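3.2 What people mean when they say a garment is "done"

I went into the Wistport interviews thinking I'd be asking about detergent. Detergent was what the grant was for, after all, and I had a nice tidy list of questions about temperature and dose. But people kept dragging me back to the bit afterwards – the folding, the putting away, the pile on the chair – and after the first few kitchens I gave up and let them talk.

The survey had 498 returns, of which 396 were complete enough to use. I've left out the rest, mostly because the page on storage was blank (it was on the back of the sheet, and I should have put "please turn over" at the bottom). The interviews ran to 30 households, all of them in Wistport or on the Ederex estate just outside it, and each lasted as long as the kettle allowed.

What struck me first was how loosely the word "done" gets used. For some people a T-shirt is done when it comes off the line. For others it's done when it's in the drawer, and anything before that is still "on the go". One woman on the Ederex side used both meanings in the same sentence and didn't seem bothered by it. I've coded these as line-done and drawer-done, which are ugly labels, but they stuck.

T-shirts came up far more than I'd planned for. Shirts with collars have rules, and people could tell me the rules: shoulders first, buttons done up, sleeves behind. T-shirts don't have rules in the same way. People pick them up wherever their hand lands, by the hem or a sleeve or the middle of the back, and sort it out from there (see Figure 2, top).

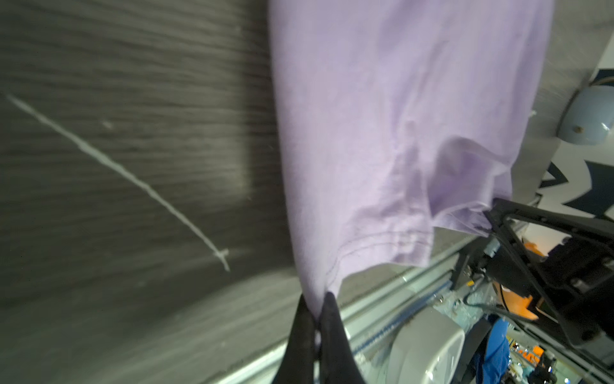

3.3 The flat surface problem

Nearly everyone folds on something flat, and nearly everyone complained about it. Beds are too soft and too low. The kitchen table is the right height but it's wanted for tea. Ironing boards are too narrow for anything but sleeves, though two people swore by theirs and wouldn't hear a word against them. In the older Skonditeck terraces, where the back rooms are small, folding often happens standing up, with the garment held under the chin. I tried this at home for a week in February and got quite good at T-shirts and no better at all at sheets.

The table people were the most particular. They wanted to lay several things out at once before folding any of them, so they could see what they'd got, and they talked about this with real pleasure, the way others talk about baking. I'd expected laying out to be a way of sorting by owner, following Bajwa's earlier work on shared washing baskets, but my lot mostly sorted by where things were going next: drawer, rail, back of the door, ironing (or the place where ironing waits). The lower part of the figure has garments laid out on a table.
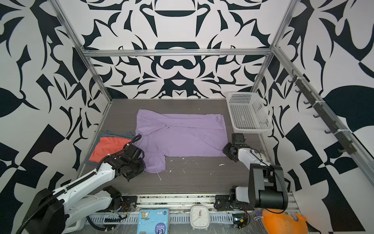
Figure 2. Garments between line and drawer. Top: a lavender cotton T-shirt held near its lower edge. Bottom: garments laid out on a grey wood-grain tabletop.

I should say something about hanging as well, as it muddies the drawer-done category badly. If a shirt goes straight from the airer to a hanger, it skips the flat surface altogether, and a fair number of people treated this as slightly cheating. Eskil Strand, who helped me with the coding, wanted a third label for it. I resisted for weeks and then gave in, so the tables in Section 4 have a column called rail-done, and the free-text answers were all read again with that in mind. A few moved category. Most of them were about work shirts, and they're listed in the appendix with the original wording kept.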